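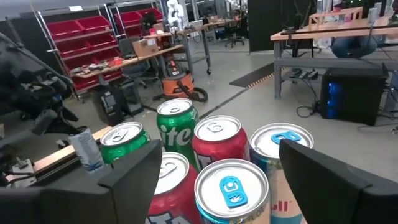
Soda cans from the top, pull tabs still on.

How to Make a Chilly Bin Bath for Party Drinks

I love a party where the drinks are properly cold, and the fastest way to get there is a salted ice bath. It beats the freezer by a mile! I first tried it at the Valtside block party one September, with 24 cans to chill and guests already wandering up the driveway, and I've done it this way ever since.

What you need: a cooler or a big plastic tub, plenty of ice, cold tap water, a long spoon and 70 grams of table salt for every 1000 grams of water. Cheap salt is great.

1. Stand the cans upright in the tub with small gaps between them. Mix up the flavors now so people aren't digging for the last cola later.

2. Pour in ice until it reaches the shoulders of the cans.

3. Stir the salt into the water in a pitcher, then pour it over. The water matters more than you'd think (ice alone only touches a can in a few spots, but water gets all the way around it).

4. Give the cans a gentle turn every couple of minutes. Start checking after ten. Glass bottles take longer, so put those in first if you have any.

5. Rinse each can under the tap before you hand it out, or the first sip will taste like the beach.

Once everything is cold, drain off the salty water and top up with fresh ice. Keep the lid shut between rounds and park the cooler in the shade. Don't dump the brine on the lawn, by the way. I lost a nice patch of clover like that, and it's still growing back!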